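Lo que sale de los cajones
viernes, 9 de noviembre

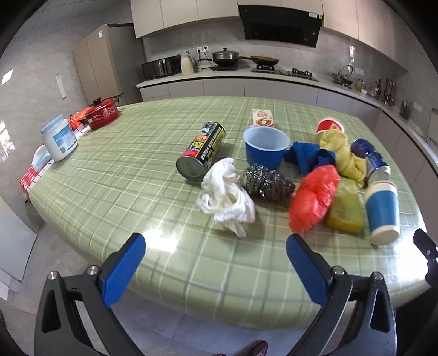

La mesa de la cocina, con el mantel verde de cuadros y parte de lo que hay que guardar.

Llevaba desde febrero sin ordenar el mueble de debajo del fregadero. Hoy lo he vaciado y he ido dejándolo todo en la mesa, mezclado con cosas de la despensa: una lata, el cuenco azul, el estropajo de acero y los paños.

El paño azul y el amarillo van a la lavadora. El estropajo se queda, pero en un bote aparte, que si no suelta hebras en el cajón. Las bolsas de plástico las doblo y las meto en una caja de Veller que compré por 943 pesos. Me pareció cara, había otra de 900 sin tapa.

La lata vuelve a la despensa, en el estante de arriba, con las demás conservas. El cuenco lo uso casi a diario y ahora vive junto a la cocina.

Me falta forrar el fondo del mueble. Mide 110 cm de ancho y el rollo que tengo no alcanza, así que mañana paso por Sampaio a comprar otro.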